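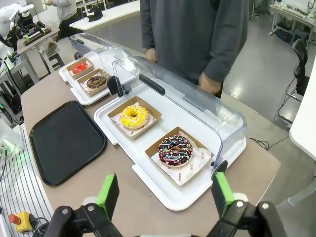
Keeping donuts fit to look at (and eat) until mid-afternoon

A donut is at its best for a very short time, and most of us meet it well after that. If you're putting out a spread for a school fair, an office morning tea or a birthday with more guests than chairs, you will be fighting the clock, the air and people's elbows. These are the tips I've collected from the church hall kitchen in Gindell and from my own counter, where I once set out 27 donuts at seven in the morning and served them at two with the texture of a bath mat.

Covers

Buy or borrow the hinged sort. A lift-off dome is handsome until someone needs to put it down, and then it goes on the butter. With a hinge at the back and a handle on the ridge, a person can open it with one hand and hold a plate in the other. Clear acrylic is lighter than glass and scratches if you so much as think about a scouring pad, so wash it in lukewarm water with a drop of dish soap and a soft cloth. Skip the dishwasher. Mine went in once and came out shaped like a Pringle.

Never close a cover over anything still warm. The steam goes up, finds the lid, turns to drops and comes back down on the icing. Glaze weeps and sprinkles bleed their colour. An hour on a wire rack first, longer if your kitchen is humid.

For a long service, prop the cover slightly open for the first while. Yeast donuts go leathery when they dry out and gummy when they're sealed tight, and the sweet spot is a bit of air and no flies.

One box each

I resisted the little kraft boxes for years on the grounds that they were fussy. I now buy them in cartons of 1000 from Bridik, split with a neighbour, and the spare room has become a sort of depot. A glazed donut that touches another glazed donut will be joined to it for life. In its own open box, with a paper liner under it, it can be picked up, carried across a room and set on a knee without anyone handling the icing. Two small boxes sit comfortably on most trays, and there's still room to get your fingers in.

Liners matter more than the boxes. Use a greaseproof one and cut it big enough to come up the sides. Plain is fine. Printed ones with a cheery word on them are also fine, and I've stopped having opinions about it in public. Put the printed side up and check it's food-safe paper; gift tissue is not, however nice the pattern.

Order of colours

Put unlike next to unlike. A red glaze beside a chocolate one with sprinkles, a yellow one with another chocolate over on the next tray. People choose with their eyes and they choose faster when they can tell things apart from the doorway. A row of six chocolate rings causes a queue, as everybody looks for the biggest.

Keep a spare empty tray to one side. It takes the used liners, the tongs, and the half somebody "just wanted a taste of".

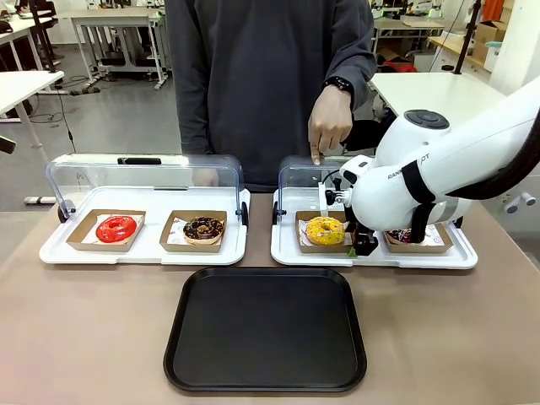
A reader in Clilonitz says all of that is very well, but in her hall the covers get left up from the first customer onward, and by noon the donuts on the open side are stale as toast. Her fix is to turn the trays so the hinges face the helpers and the openings face the guests, and to have whoever is behind the table do the shutting. She also won't let anyone point by touching. A finger an inch above the lid is plenty, she says, and the acrylic stays free of prints.

I tried her arrangement in September and she's right, annoyingly. I'd add a microfibre cloth in the back pocket for the prints that happen anyway.

Glaze that has gone dull

A tired plain glaze can be brought back with ten seconds in the microwave, for that donut alone, eaten immediately. Don't try it with sprinkles. Chocolate that has bloomed grey is safe and only looks like it has had bad news. Coloured glazes stay glossy longest if you dip them after the donut is fully cool and let them set uncovered.

Overnight

Don't refrigerate them. The fridge stales dough quicker than the counter does. Cream and custard ones are the exception and have to go in, so eat those first and consider it a duty. The rest can be frozen unglazed, wrapped singly, and thawed in the wrapping. I did this for a fundraiser at Pētersons with 153 of them — never again in that quantity, though they thawed well enough.

Cleaning the hinges

Sugar gets into the hinge fittings and sets like mortar. Lay a hot damp cloth over each one for five minutes, then work around it with an old toothbrush. Dry the lot before it's stacked. Store the covers with a tea towel between them and nothing on top, particularly not the slow cooker.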